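Notebook, cutlery sorting project
May, bench 2, start 3:40 pm

Carried over from last entry: left arm still drifts at the elbow after a long session. Re-ran the homing routine twice before doing anything else. Offset is now saved in the Dameck config, not in the launch script. If you pull an old copy of the launch script it will overwrite the value, so delete the two lines at the bottom first.

Task for the Pletumbridge showcase is unchanged. Plastic forks and spoons start on the table or in the wrong basket and end up in the right one. Both arms may be used. Time limit is 90 seconds per round. Rules sheet says a piece counts once it is released and lies fully inside the basket walls. It does not say anything about orientation. Sowmya Nadar has written to the organizers to ask whether a fork leaning on the rim counts. No reply yet.

Teleop demonstrations so far: 146 recorded, 26 thrown out. Most of the discards are from the first afternoon, when the operator's leader arm was clamped too low and the wrist kept hitting its limit. The rest are dropped frames on the overhead stream. Poojary split of the data (train/held out) was redone after the discards. Old split is in the folder marked old. Do not train on it.
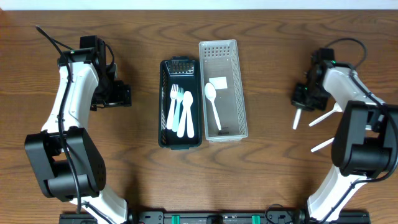
Grasping notes. Thin handles are the problem. When a piece lies flat on the wood the jaws have to come down almost to the surface, and the policy tends to stop a few millimeters high and close on air. Lowering the approach height by hand in the replay fixed this on the bench but made the fingertips scrape. Put one layer of heat shrink on each fingertip. Scraping is gone, grip is better on the handles, worse on the bowls of the spoons. Leave it for now.

Picking from inside a basket is a separate problem. The gripper body is wide compared to the opening, so the approach has to be close to vertical or the housing touches the wall and pushes the basket along the table. Pieces that overlap should be taken top one first. Operators have not been consistent about this and it shows in the rollouts: the arm hesitates between two handles and then times out. New rule for demos: take the piece on top, always, even if another one is nearer.

White pieces on white plastic also give low confidence from the detector. Tried raising exposure, which washed out the basket holes and made it worse. Went back to the previous setting and locked it. Auto white balance is off as well. Check both after any reboot of the Vuvirov box, it does not keep them.

Cables: give the wrist cable enough slack for full roll, then tie it at the upper link only. Tying it at the elbow as well pulled the connector out during a reset.

Training run started 5:15 pm, 100 epochs, default learning rate, both arms in one policy. Checkpoints go to the shared drive.

To do
- new demos with the top-piece rule, overlapping pieces only
- repeat homing on left arm cold, log the offset
- spare servo horn for the right wrist, order or print
- ask Sowmya about the rim question again
- find the short hex key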